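Pundton swap day adds a table for small jewelry

PUNDTON, 29 March 2024. The Larkisel swap group will take bracelets, charms and other small pieces at its next swap day, along with the usual clothing and bedding. Members asked for the change after the December event, when 61 households took part.
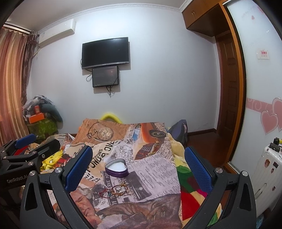
Pieces should come in a closed tin or box, one per household. Candy tins and cookie tins are fine. Chains and cords do not have to be untangled first, but broken clasps should be left at home. The group handled 245 items in December and expects more this time.

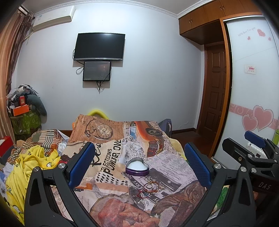 Sorting at home is best done on a bed or a wide table, the group said. Thin bracelets of red and gold strings and beads can be hard to pick out on a busy print like a newspaper-pattern comforter, so a plain towel underneath helps. Drop-off is at the Temba Hall on Keker Street from 2 to 3 p.m. Entry is free.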